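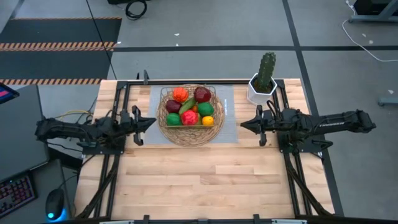 Caderno de bancada — Hakness, agosto, tarde

Objetivo de hoje: verificar se a política treinada só com o cesto de vime funciona no cesto de arame e quanto ela melhora quando as demonstrações incluem os dois. A tarefa é a de sempre: pegar a fruta que está na mesa com o braço mais próximo e soltá-la dentro do cesto. Se a fruta cair do lado errado, o outro braço assume. Sem reorientação no ar.

Conjunto A: quase 130 demonstrações, todas no vime. Conjunto B: mesmo tamanho, metade no vime e metade no arame. Mesma arquitetura, mesma taxa de aprendizado, mesmo ponto de parada. O Houshang deixou os dois treinos rodando ontem à noite no Trelley e os pesos já estavam na pasta compartilhada quando cheguei. Conferi os hashes antes de carregar.

Antes de começar refiz a calibração dos punhos. O braço esquerdo estava com um desvio pequeno no yaw, visível quando se manda fechar a garra sobre a marca do tapete. Corrigi no arquivo de offsets e salvei com sufixo novo. Não sobrescrever o antigo, os episódios de julho dependem dele.

Protocolo: 24 tentativas por política, todas no cesto de arame. As posições iniciais das frutas saem da lista sorteada pela Brigitta, a mesma para A e B. Alternei as políticas a cada tentativa para que a mudança de luz no fim da tarde não pesasse só para um lado. O cacto fica na mesa nas duas condições, como obstáculo e referência visual. Falha é fruta fora do cesto ao fim do tempo, ou parada de emergência. Toque no aramado conta como contato, não como falha, e vai anotado em coluna separada.

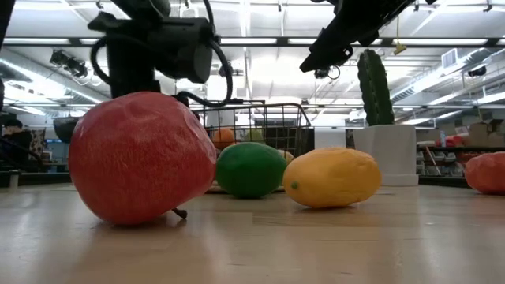
Câmera fixa. Frutas vermelha, verde e amarela sobre a mesa, cesto de arame atrás, cacto à direita.

Resultado bruto: A falhou em 11 tentativas, B falhou em quatro. Nenhuma parada de emergência em B. Em A parei o braço direito uma vez, quando ele insistiu em descer contra a borda.

As falhas de A são quase todas do mesmo tipo. A aproximação sai boa, a pega sai boa, e a hesitação começa em cima do cesto. A garra vai e volta na altura da borda e solta cedo. Olhando as ativações quadro a quadro com o Reginald, a impressão é de que a política procura uma parede opaca para se alinhar e encontra frutas visíveis através da grade. No vime a parede baixa esconde a parte de baixo do monte e o contorno fica bem definido. No arame o contorno se mistura com o conteúdo. Ainda é impressão. Para afirmar isso falta o teste com o cesto de arame vazio, e outro com papel cinza forrando a grade por dentro.

As falhas de B são mais variadas. Em duas a fruta escorregou durante o transporte, uma foi erro de escolha de braço e a última não sei explicar. O vídeo da câmera fixa não ajuda muito nessa, o próprio braço tapa o momento da soltura. A câmera do punho mostra a grade passando muito perto dos dedos e depois só a mesa. Deixei o episódio marcado para rever.

Contatos com o aramado: frequentes nas duas políticas. Não tabulei ainda. A planilha tem uma coluna para isso, mas o critério que usei nas primeiras tentativas foi mais frouxo do que no resto, e vou ter que reclassificar assistindo de novo.

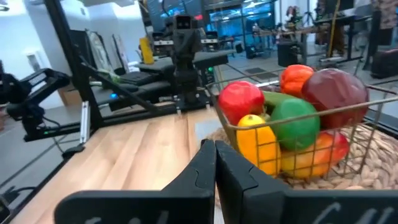 Rogelio Pascual

Sobre as câmeras de punho: os dedos ocupam uma parte grande da imagem e a grade do cesto atravessa as frutas. O Reginald sugeriu mascarar os dedos na entrada. Sou contra por enquanto, porque a abertura da garra é lida dali e as políticas sem essa informação pioraram na rodada de junho. Prefiro testar primeiro o aumento de dados com recortes aleatórios só na região acima dos dedos. O Houshang acha que dá para fazer no carregador sem regravar nada.

Outra coisa que incomoda: o fundo. A câmera do punho pega bastante da sala quando o braço sobe, com gente na mesa de trabalho ao fundo e cadeira mudando de lugar. Nas demonstrações de B a sala estava mais movimentada do que nas de A, e isso sozinho pode ter dado alguma robustez a B. É um confundidor que eu não previ. Para separar, treinar um A' com demonstrações só de vime gravadas com a sala em uso. Pedi à Brigitta para reservar duas manhãs.

Também vale anotar que o cesto de arame ficou sobre bases diferentes ao longo das gravações. A base esférica de referência não, essa é fixa no código, mas o que fica embaixo do cesto muda a altura da borda e ninguém registrou isso nos metadados. Acrescentei um campo no formulário de episódio.

Pendências:
— rever o episódio marcado de B, com as duas câmeras de punho lado a lado
— reclassificar contatos com critério único
— teste do cesto vazio e do cesto forrado, com A e B
— gravar A'
— prender melhor os cabos do braço esquerdo antes da próxima coleta

Os pesos de A e B ficam congelados até o teste do cesto forrado. Quem precisar da bancada antes disso, falar comigo ou com o Houshang.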